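Driving the arm from the couch

So I finally had a proper go at teleoperation, and my thumbs are still sore.

Some of you will remember me whinging in January about the kit from Flendholm sitting in its box. Well, the real arm is still mostly in its box, but Getachew Mamo talked me into starting in the simulator first. You learn the controls there, he said, and when you smash the gripper into something at full speed it costs you nothing. Good advice. I did that within 2 minutes.

The way it works is you sit there with a controller in your hands, watch the view from the wrist camera on your screen and steer the arm through the job yourself. Every movement gets saved. Do that enough times and you've got a pile of demos the robot can learn from. The group I've joined is called Nistow (small, friendly, far too many spreadsheets) and they want 400 of these all up, shared between us. My share for the first week was 10. How hard could ten be?

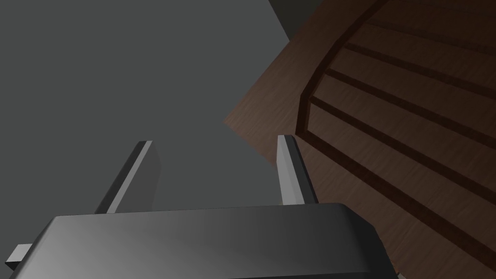

My biggest problem was judging distance from the wrist view. I'd be sure I was nearly touching something and there'd be a mile to go, or I'd be sure I had heaps of room and clunk. Big plain surfaces are the worst for it. With nothing but flat grey between the two fingers I had no idea how far away anything was, whereas the wood over on the right has grain and dark grooves in it, so I could watch those slide past and get a feel for my speed. I started steering by the grooves whenever I could, a bit like following the lines on a road at night.

The other thing is going slow. I am not a slow person! My first few goes were all jerks and corrections, and Ilham Tahiri, who looks over everyone's recordings, sent them back with a very kind note saying the robot would learn my panic along with everything else. Fair enough. She told me to plan the move, line up the wrist first, then come in along one direction and stop fiddling. I also turned the sensitivity down to 5, and I felt like I was driving through honey for a while, but my recordings got a lot smoother.

Closing the gripper is its own little drama. There's a wee delay between squeezing the trigger and the fingers moving, and my instinct was to squeeze again, which opens them. I can't tell you how many times I did that. Getachew reckons you should say "close" out loud and wait for it to happen before touching anything else. I felt silly doing it and my partner asked who I was talking to, but I'm still doing it.

Anyway, I got my ten in. Ilham kept seven, which I'm calling a win. The next batch is due on 20th March and I'm hoping to borrow a better controller before then – the left stick on mine drifts, and correcting for it the whole time is doing my head in. If anybody has tried the Lalteo one, let me know in the comments whether it's comfy for small hands.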